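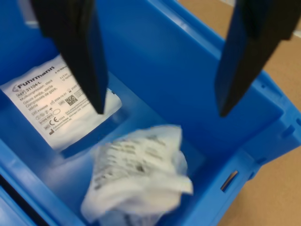
Wisum to supply wound care consumables to 40 regional clinics

16 November 2024

Wisum has signed a supply agreement with the Plerent clinic network covering sterile dressings, gauze swabs and single-use procedure packs. The agreement runs for four years and applies to all 40 Plerent sites, 12 of which are classified as remote.

Under the agreement, product lines are reduced to a common catalogue of 185 items. Sites currently order against local lists, with differing pack sizes and unit codes. The common catalogue assigns one code per item and one standard pack size per code. Lot number and expiry date will be recorded at dispatch and again at receipt.

Remote sites will hold a larger minimum stock, reviewed each November before the wet season. Metropolitan sites will move to weekly replenishment from the Slaoui distribution centre.

"Most write-offs in this category are expired stock held in the wrong location," said Ludger Janssen, supply manager at Wisum. "A single code set allows short-dated lots to be reallocated between sites while they are still usable."

Luzius Widmer, procurement lead at Plerent, said existing orders would be honoured and that clinics would not be required to return unopened stock.

Catalogue data will be published through the Clollusent ordering portal. Site administrators will receive login details and a code conversion table before changeover.

Media enquiries: Wisum Corporate Communications

ENDS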